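How to Get Ready for a Planned Operation Without Working Yourself Into a State

When my letter finally came from the hospital in Irnodbridge, I did what I suspect most people do, which was to put it behind the clock and pretend it was from the water board. It was my gallbladder, nothing very grand, and I had been told it would be done by keyhole. Still, I had never had an operation before, and I wished somebody had sat me down with a pot of tea and told me what to do first. So put the kettle on, and I'll do my best.

Start with the letter itself. Read it twice, once quickly to get the fright over with and once slowly with a pen in your hand. Ring the date, the ward and the time they want you there (mine said half past seven in the morning, which meant a very early bus). Then copy the telephone number somewhere you won't lose it.

Next, make a list of everything you take: tablets, creams, inhalers, the herbal things from the market, all of it. Write the strength beside each one. Take this to your pre-assessment appointment and ask which ones to carry on with and which to stop, and when. Please don't decide that for yourself, or let your sister decide it for you!

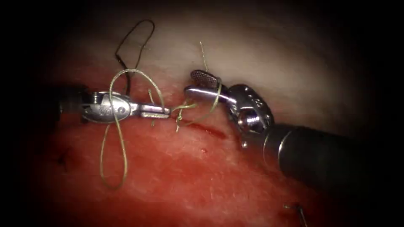
Now for your questions. I kept a little notebook by the bed, as mine always seemed to arrive at two in the morning, and I took it along to the appointment. The ones I was gladdest to have asked were how long I'd be off driving, whether my stitches would need taking out, what I should do about lifting the shopping, and who to ring if I was worried on a Sunday. Write the answers down while you're still in the room. The nurse won't mind waiting, and you will remember far less than you think.

Do your cooking the week before. I made a big pan of lentil soup from my friend Gönül Aydoğan's recipe and froze it in 400 ml tubs, which is a good bowlful with a bit of bread. Label them, or you'll be defrosting stewed apple for your supper as I did.

Then pack your bag. You'll want loose clothes, slippers with a back to them, a long charging lead, your glasses, your medicines in their own boxes and something easy to read. Leave your rings and good watch at home. Follow the eating and drinking times on your own letter to the minute, even if a neighbour swears hers were different.

Last of all, arrange your lift home and ask whether you need someone with you that first night. Put the things you use every day at waist height, kettle included, and change the bed before you leave. I can't tell you how nice it was to come back to clean sheets and a cold pillow.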